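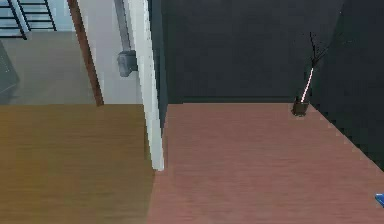
Bremuddale Pharmacy starts blood pressure and medicines checks at Mostudham

I'm Angus McPhee, I run the pharmacy at Bremuddale, and I've got a bit of news I've been itching to share. From March we're opening a second consulting room over in Mostudham, and it's all about helping people get on with their long-term tablets.

Most of my Tuesday afternoons go on the same chat. Someone has been put on a new blood pressure tablet, they feel a bit light-headed getting out of bed, and they quietly stop taking it. I do wish they'd ring me first! Often the dose or the time of day can be looked at with the GP, and that's a talk worth having before the packet goes in the drawer.

So we're offering 36 appointments a week, each lasting up to 80 minutes for anyone on a long list of medicines (most people will need far less). Bring everything you take, please - and I mean everything, including the herbal stuff and the painkillers from the supermarket.

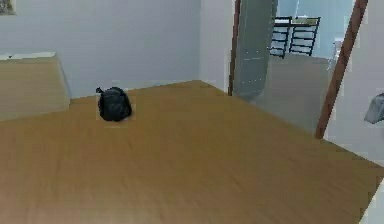 A black bag on the wooden floor, with a low beige cabinet to its left.

My colleague Rweyemamu will look after the inhaler side of things, and we'll be using the Falik booking system, so you can pick your own slot online or just ring the shop and ask for extension 2271.

There's no charge for the checks, and you don't need to be registered with us for your prescriptions. Doors open at 9am and the last booking is at 5 - please don't stop or change any medicine before you've spoken to one of us or your doctor.

Press enquiries: Angus McPhee, Bremuddale Pharmacy, extension 2271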